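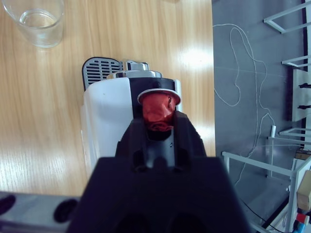
Re: [fluid-handling] Gasket swap on the Zostelora dosing skids

Great news on the gaskets, everyone! We pulled the old nitrile rings off the Kidberg line in October and put platinum-cured silicone in their place, and I'm thrilled with how the clamps are seating. The thing I keep telling new techs is to look at the whole sealing path, and a coffee capsule is a handy model for that: a soft foil body, and then a rim at the top, and in my book it's the rim you worry about. Same with our ferrules. If the lip is scratched, the fanciest gasket in the world won't save you.

Italo Grasso wrote:
> We've got 26 clamps on the Skolmont side and I'm seeing a bit of
> weeping at the low end after steam. Torque is the same as always.
> Is it the compound or the groove? Chiang sent us 60 spares from
> a new batch and I don't want to fit them until I know.

Italo, I'd bet on the groove! Silicone swells less than people expect in plain water, but it takes a set if you crank it down hot. Let the joint cool, back it off, snug it by hand and then give it a quarter turn. Ours have been through roughly 445 hours since the swap, and the only one that wept had a nick I could feel with a fingernail. 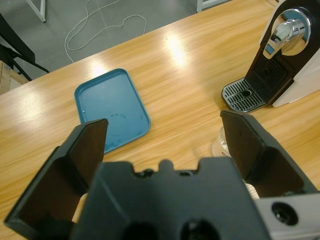

Blue tray on the table, a few wet marks on the bottom.

Also, do measure a few of those spares before they go in (I love this part, I admit it). If the bead height is all over the place, send me the readings and I'll put them next to ours.

Search this list Go Advanced
746 views | 2 replies | 0 shares
Last updated: November 28, 2020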